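Kit swap at Dandthorpe finds new shirts and shorts for a whole town of growing kids

By Vlasta Delić
1 June 2018

If you came past the Dandthorpe Community Hall on Saturday morning and wondered why the line went down the steps and along the side of the building as far as the bike rack, the answer is soccer shorts. Soccer shorts, and also basketball jerseys, swim team hoodies, shin guards, track pants with the snaps down the side, and one very fine pair of riding boots that three different families had their eye on before the doors were even open.

The spring sports kit swap has been going in Dandthorpe for a good while now, but it has mostly been a small affair, held on a couple of tables at the back of the library with a hand-lettered sign. This year it moved into the big room at the hall, and it took in more clothes than it ever has. By the time the last bag had been opened and gone through on the evening before, the tally sheet by the kitchen door stood at 1207 pieces. That is up from 363 last spring, and anyone who spent that evening folding will tell you they felt every one of them in their shoulders.

The idea is a simple one. You bring in what your children have outgrown, clean and with no holes, and you take home what fits them now. There is no money on the tables. Families who have nothing to bring are welcome to come and choose anyway, and a good many did, which is just how the people running it like it.

"My oldest went up two sizes between Halloween and Easter," said Maureen Pruett, who came over from Virnelwood with a hamper on one hip and a toddler on the other. "I stood in the store looking at what they want for a pair of team shorts and I thought, no, I'll wait for the swap." She went home with four pairs, a rain jacket, and a bag of socks that she said she would sort out when she had the strength.

Collection started back in April, with drop-off bins at both elementary schools, the Brillport pool, and the front porch of the Kowalchuk Hardware store, where the bin filled up so fast in the first week that the staff began stacking bags behind the paint counter. Ted Ostrander, who runs the register there on weekday mornings, said customers got used to stepping around them. A few even stopped to carry a bag out to the van when it came by.

Then came the washing. Everything is supposed to arrive clean, and most of it does, but sports clothes have a way of holding on to a season, and the swap has a rule that anything doubtful goes through the machine again. Households up and down Mill Street took a bag or two each. Carol Beth Lindqvist took nine, and had jerseys drying over her porch rail, her deck chairs and the hedge for most of a week. Her neighbors thought she had started a league.

The folding is the part people ask about, because the tables on Saturday looked so handsome. In other years things were just laid out in heaps by size, and after the first ten minutes they were heaps of no particular size at all. Parents would be digging for a medium, with someone else's elbow in their ribs, and finding three smalls and a sweatband. This time everything was folded the same way, with shorts and shirts folded lengthwise and then rolled, so that the color and the stripe show on the outside and you can read a whole row at a glance.

Lindqvist, who spent years in the linen room of a hotel before she retired, gave a little lesson on it to anyone who turned up on Friday evening. Lay the piece flat, face down. Smooth it from the middle out to the sides with the flat of your hand. Fold it over the long way, and then over again if it is a big one, and take hold of both ends and give it a gentle pull to settle it before you roll. The pull is what most people leave out, she said, and then they wonder why the roll comes undone in the box. Slippery fabric is the worst for it. Cotton will more or less stay where you put it, but those shiny shorts want to slide off and live their own life, and you have to be a bit firm with them. 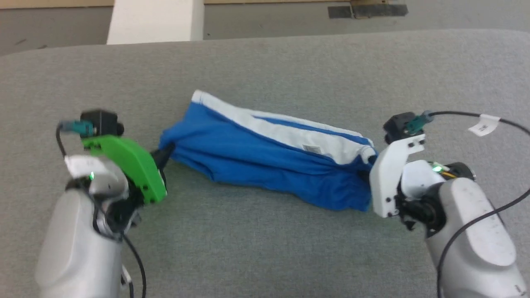 Blue, as it happens, was the color of the day. Dandthorpe's youth teams have worn royal blue and white for as long as most people here can remember, and so had a great deal of what came in, some of it from the current season and some of it a good deal older. There was a shirt with a collar that somebody's grandfather recognized from across the room. It was not claimed by a player in the end. It was put to one side for the display case at the hall, next to the team pictures.

The doors opened at nine and the first rush lasted until a little after ten. The smallest sizes went quickest, as they always do, and the cleats were nearly gone by the time the coffee was ready, so if you have cleats sitting in your garage, please keep them in mind for the fall. Goalkeeper gloves were also in short supply. On the other hand there was plenty in the teenage sizes, and there were enough track pants to dress every student at the middle school and possibly the faculty as well.

One thing that went over very well was the trying-on corner, which was only a couple of clothes racks with bedsheets pinned over them and a long mirror lent by the thrift shop. Children who had been dragged in with long faces came out from behind the sheets looking a good deal more cheerful, and there was quite a bit of jogging on the spot and pretend goal kicking in front of the mirror. One boy of perhaps seven tried on a swim parka that came down to his ankles and would not be parted from it. He wore it home, in the sunshine, zipped up to the chin.

The bake table was busy too. It is the only place in the room where money changes hands, and the jar came to a little more than the cost of the hall, with 100 dollars left over to go toward registration fees for families who could use a hand with them. Coaches at the youth league know who to pass the word to, and it is all done quietly. The lemon bars were finished before eleven. Two people have already asked for the recipe and have been told it will be printed in the fall newsletter, so we are holding the baker to that.

By early afternoon the room had thinned out, and the folding began all over again, this time for whatever was left. There were 12 boxes in the end, sorted by size and labeled on two sides, because a label on one side always ends up against the wall. Most of those are going to the summer program at Brillport, where there is often a child who has come without a change of clothes, and the rest will be kept dry on the upstairs shelves at the hall until the next swap. A box of single socks went to the elementary school art room, where they will no doubt be puppets before long.

If you picked something up on Saturday and got it home only to find it doesn't fit after all, don't worry about it. Hang on to it and bring it along next time, or pass it to a cousin or a neighbor, which is the whole point. And if you left something behind, there is a lost and found basket just inside the hall door. At the moment it holds a child's sunhat, a set of house keys on a green ribbon, one left sneaker in fairly new condition, and a casserole dish that may well have come from a different event altogether.

The fall swap is planned for the weekend after school goes back, in the same room and with the same hours, nine until one. Winter coats, snow pants, skates and boots will be taken as well as the usual team clothes. Bins will go out at the same four places toward the end of the summer, and there will be a bigger one at Kowalchuk Hardware, to give Ted back his paint counter. Please empty the pockets before you drop things off. The folding crew found a retainer this time, in its case, along with any number of gum wrappers and a very flat granola bar.

Anyone who would like to help with the washing or the folding can leave a name and a phone number at the library desk. No experience is needed, and Carol Beth has promised to give her lesson again. There will be coffee, and there may be lemon bars, if somebody can keep a plate of them back from the bake table.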